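Reviews > Kitchen > Coffee grinders

25th April | by the Wanach kitchen desk | 3 min read

Voyle hand grinder, two months in

Bought it in February, used it every morning. Short version: good grinder, annoying lid.

Burrs are the best part. Medium grind for drip comes out even, hardly any dust in the cup. Fine is slower. A dose for the moka pot takes me most of a song on the radio and my wrist knows it. The Clotov I had before was quicker but chewed the beans into gravel, so fine, I'll wait.

Click dial is under the burr set, so you have to unscrew the jar to change anything. Not a big deal if you only make one kind of coffee. I switch back and forth and lose track of where I was. Wrote the numbers on tape, stuck it on the jar.
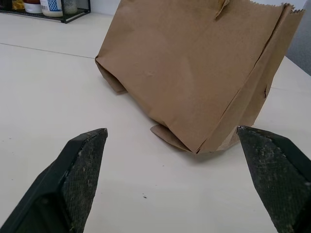
Lid. It's a press fit and pops off if you grind at an angle. Beans under the stove twice now. Nalico's screw-on lid is way better and I dont know why everyone doesn't copy it.

Cleaning is easy, brush and a tap on the counter. No rust, no squeak. Handle folds flat and fits in a drawer, jar is a bit slippery with damp hands.

Goes through a 400 gram bag with me in under two weeks, no sign of dulling yet. Would buy again, esp if they fix teh lid. Skip it if you make coffee for a crowd, get an electric.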